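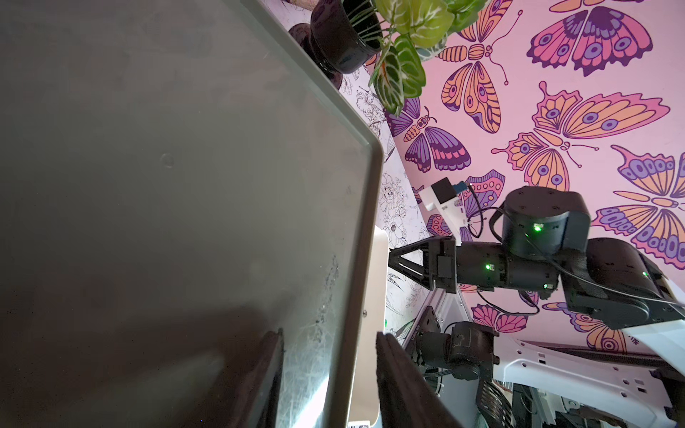

*Grey tray, with a few scuffs near the rim*

**Opening – take it slowly**

Good evening, and how lovely to see you all in out of the rain! Start with the churchyard at Bornero – 147 stones, 23 of them too worn to read, and most of the family ones along the north wall.

Then the lane down to Markska (mention the old ford, people always ask). The burial register has a gap one January, so say so early on.

Pause for questions before the Courtois graves – and do remember the tea.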